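Tundska talk, speaker notes
Slot is 15 minutes, leave time for questions

Start with the map. Tundska is a delivery game set on one island, Plisosance, and the whole island loads at once. We began in March with a bigger plan and cut it down. 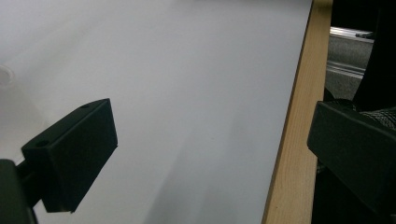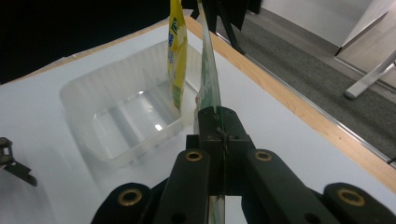

Treasa Foley wrote after the first demo that the ferry was the best part and she wished it ran more often. Read her comment out in full. It is why the timetable changed.

Next: fuel. In the old build a full tank cost 3,000 coins and players stopped driving. Now it costs 157. Show both price screens.

Then the save bug. Keep it short. Man-lok Lai fixed it and can take questions on it.

Sound: play the harbor clip, then the night clip. Check volume first.

Last slide is the demo sign-up, 3,687 names so far. Thank Rajkumari Mittal for the island art. Leave the slide up during questions.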